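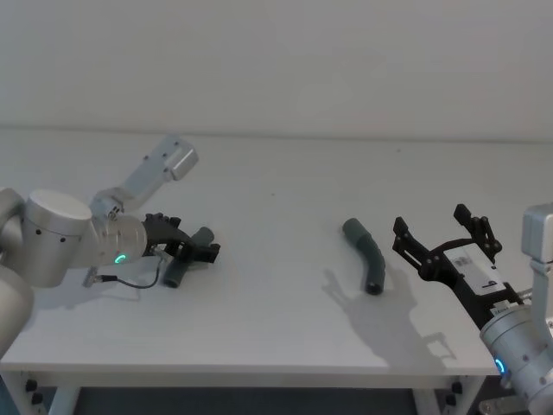

15 Apr 2022

I drove out to Ustthorpe for the open day at the Pravton, a center that runs weekend stays for parents and their teenagers. Our church youth group has been looking for somewhere to send families in October, and I said I would go and write it up. My daughter, who is fifteen, came with me. She had a dentist appointment in Lorville in the morning, so we got there at eleven instead of ten and missed the welcome talk.

The road from Lorville is fine until the last few miles, where it narrows and the signs stop. The turn is after the second bridge. My phone had no signal there, so anyone going should print the map. Parking is in a field with a gravel strip down one side. We were on the grass, and it was soft.

The main building used to be a boarding school. It closed and sat empty for a while before the Pravton opened in it, and you can still tell. The hallways are long and the doors have small windows in them. We were given a stapled schedule and told to go where we liked until lunch.

**Rooms**

Families stay in the old dormitory wing. Parents are on the first floor and teenagers are upstairs, two to a room. I asked whether a parent and child could share and was told yes, on request. The beds looked all right. The bathrooms are down the hall, one for every four rooms, and they were clean. There are no televisions. Phones are handed in at supper and given back after breakfast, and the parents hand theirs in too. My daughter asked twice to make sure of that second part. She seemed to think better of the place afterward.

There is one step up into the dormitory wing with no ramp. The staff member showing us around said a ground floor room in the main building is kept for anyone who can't manage the step. I would want that confirmed in writing before we book, as we have one family who would need it.

**The sample session**

At half past eleven they ran a short version of what they do on Saturday mornings. This was in a big room they call Flores, after the house that once stood on the site. There were enough chairs for everyone, set out in circles of eight. You weren't allowed to sit with your own child. I was put with three other parents and four teenagers I had never met.

The leader asked each adult to tell a story about something we did before we were twenty that we would handle differently now. It could be small. There was no pressure to confess anything serious, and she said so more than once. One father talked about quitting a summer job by simply not showing up, and how he still crosses the street when he sees the store. I told them about the letter my grandmother wrote me in college that I never answered. I had two months to answer it before she died, and I had a stamp and everything.

Then the teenagers got to ask questions, and the adults had to answer without giving advice. This was harder than I expected. A boy in our circle asked me what I had been doing in those two months, and I started to say something about how important it is to keep in touch with people. The leader stopped me, politely. So I said I had mostly been watching TV with my roommate — which was the truth. He nodded and went on to the next person.

After that the circles broke up and we were paired with our own kids for ten minutes on a walk around the outside of the building. No topic was set. My daughter and I talked about the dentist for most of it, then she told me something that happened at school in the winter that I hadn't heard about. I won't put it here. It was not terrible, but I was glad to know it.

**Lunch**

Soup, bread, a salad bar, and sheet cake. The soup was vegetable and needed salt. They can handle allergies if they are told two weeks ahead. Families wash their own dishes, and on a real weekend there is a list for it.

**Grounds**

In the afternoon we walked down to the creek. There is a fire ring with log seats and a path through the woods that takes forty minutes if you don't stop. The path is marked with yellow paint on the trees. Part of it runs along a steep bank, and I would not let the younger ones go without an adult. The gym has a new floor but the hoops are bent.

The chapel is open all day. It's plain, with a piano and hymnals from several different churches. The Pravton describes itself as Christian but takes any family that wants to come, and the Sunday service is optional. A couple from outside any church told me at lunch they had been on a weekend last fall and had not felt pushed.

**Cost**

A weekend is 450 dollars for one parent and one teenager, with meals. Each extra family member is 200. There is a help fund, and a family can apply with a one-page form. If we want the whole place to ourselves, they ask for 2000 as a deposit, returned up to six weeks before. For a group booking they would let us set our own Saturday evening, but the morning has to be run by their people.

**What I'd want to settle first**

- The ground floor room, as above.
- Who sleeps upstairs with the teenagers. I was told there are two adults on duty overnight, and I forgot to ask if they are paid staff.
- Whether grandparents can come in place of parents. Three of our families would need this. I asked at the desk and the woman didn't know, but took my number.
- What happens if a kid wants to go home on the first night. It's a long drive in the dark.

My own view is that we should book for October, with a smaller group the first time. The Saturday morning is the main reason to go, and we could not easily run it ourselves at church, where everyone already knows everyone.

We left at four. My daughter said she would go again if she could pick her own roommate, and slept the rest of the way to Lorville. I have the schedule, the help fund form, and a spare map in my folder if anybody wants to look at them before the next parents' evening.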